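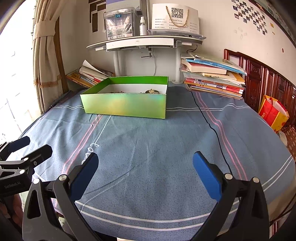
Fig. 9 -- Start position for a two-hand demonstration, seen from the right-hand gripper. Green box at the far side of the table, fingers open.

Section 4: Recording your first demonstrations

By now you should have both hand-held grippers charged, paired and showing up in Filer (if they aren't, go back to Section 3, because nothing below will work). This is the part where you pick up the grippers and do the job yourself, over and over, so the robot has something to learn from. I enjoy this bit a lot more than the pairing!

I'm using the box-sorting task all the way through, as it's the one I learned on and the one most people at Dundis start with. You take small things out of an open box, one at a time, and set them down on the cloth. The same steps work for folding, stacking or whatever else you've got planned.

4.1 Getting the table ready

1. Pick a table you can reach right across without leaning your stomach on the edge. You'll be holding your arms out for a while.

2. Put down a cloth if you like. A patterned one is fine, and so are a few wrinkles. Olga Insaurralde, who wrote the first version of this guide, used to iron hers, and I've never been able to tell her recordings from mine.

3. Set the box near the far side of the table with the open top facing up. Don't put it dead centre every time. A little left is good, a little right is good, and I move mine every few runs.

4. Leave the rest of the room the way it is. Shelves, books, shopping bags, curtains -- all of that can stay. The robot is going to end up in a lived-in room too, so it may as well see one now.

5. Check where your cords run. A thin cord lying on the cloth won't hurt a recording, but if it's plugged into something you care about, give it enough slack that you can lift a gripper to shoulder height.

CAUTION: Don't loop a cord around your wrist to keep it out of the way. I did that once and pulled a lamp off a desk.

4.2 Holding the grippers

6. Pick up one gripper in each hand. Wrap your hand around the grip and let the finger linkage point away from you.

7. Squeeze gently and watch the two fingers close. The padded tips should meet flat. If one pad touches well before the other, stop and do the pad check in Section 7.

8. Open the fingers all the way and hold them there. Every demonstration starts wide open and empty. If you start half closed, Filer will still take the recording but it'll flag it yellow, and you'll have to go through the yellow ones by hand later on.

9. Bring both grippers up over the near edge of the table so each camera can see the box. It doesn't matter if one gripper shows up at the side of the other one's view. With two hands on a small table you can't avoid it, and Hada (the training software) needs to know where the second hand is anyway.

NOTE: Your own fingers will show up in the recording now and then. Leave them. Marta Stasiv tried wearing black gloves for a whole batch and all she got out of it was sweaty hands.

CAUTION: Keep loose sleeves and hair clear of the linkage. The pivots don't pinch hard, but they do pinch.

4.3 Recording a run

10. In Filer, open a new batch and give it a name you'll recognize in June. "Box task, left hand picks" is a good name. "Test 2" isn't.

11. Tap Start and wait for the second beep. The first beep only means it heard you.

12. Hold still at the start position for a slow breath.

13. Move in with one gripper, come down over the rim of the box, and close on a single item. Go at the speed you'd use to take something out of a drawer. If you creep along, the robot will creep along as well.

14. Lift straight up until the item is clear of the rim, then swing it out over the cloth and set it down. Put it down properly, please, no dropping.

15. Use the other gripper to steady the box if it wants to slide. This is what the second hand is for in this task, and it's worth doing even on runs where you think you could get by without it.

16. Open the fingers, go back to the start position, and tap Stop.

NOTE: If you fumble an item, keep going. Pick it up again and finish the run. Shehu (that's the arm we teach in this guide) handles slips much better when it's been shown a few recoveries. If you drop something on the floor, though, tap Discard and begin again.

CAUTION: Don't reach past the back of the table with the grippers. Anything on a shelf back there is easy to knock with the outside of your wrist, and you won't be looking at your wrist.

4.4 How many runs?

Aim for 100 good runs before you try training. You can split them over several days, and I'd suggest you do, as my last twenty in a sitting are always sloppy. My own box set is at 332 now and I still add to it whenever I find an item it doesn't like. The shared Dundis set has 807 if you want to start from that and just top it up with your own table.

17. After each batch, play back the first run and the last run side by side. If the start positions look very different, that's fine. If the speeds look very different, take a break before the next batch.

18. Tap Send to Hada. Leave both grippers switched on until the bar is full.

Once the batch has gone through you can put the grippers back on charge and move on to Section 5, where we check the recordings for missing pieces.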